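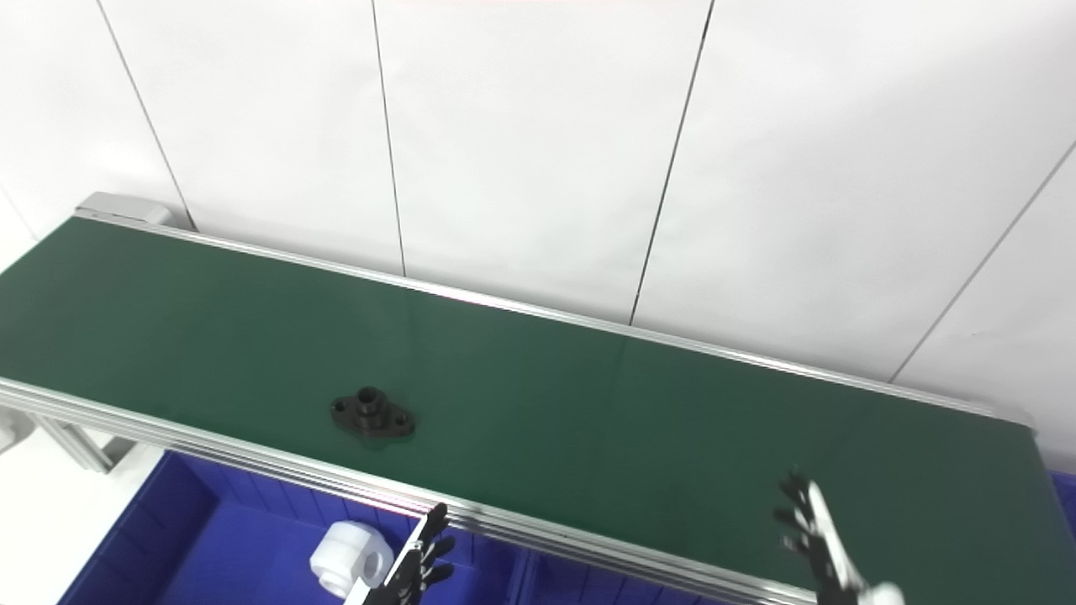

Drurkia's second season in the coastal league was decided by bowling changes. Captain Madalena Lobo had 2 specialist spinners and used them early, often inside the first hour, on pitches that offered little turn before tea. The intention was to control the scoring rate while the ball was hard, then bring back the seamers once it had softened.

Against Vilela in August the method held. Clementina Gouveia bowled unchanged from the river end and conceded few boundaries square of the wicket. Her line was outside off stump, her length slightly fuller than the coaching manuals favour. Vilela's openers swept at her repeatedly and were both out to top edges. Drurkia needed 80 to win and lost one wicket.

The match at Gindholm was less tidy. The outfield had been cut short on the eastern side, and balls hit through cover reached the rope without much effort. Lobo moved her sweeper twice in the same over – neither position saved a run. A crowd of 2000 watched the home side bat until stumps.

Varnano, who finished top, played a conventional game: seam first, spin after lunch, a slip kept in for most of the innings. Their over rate was the best in the competition. Gouveia took more wickets than any of their bowlers, at a higher cost per wicket, and will open the attack again next season.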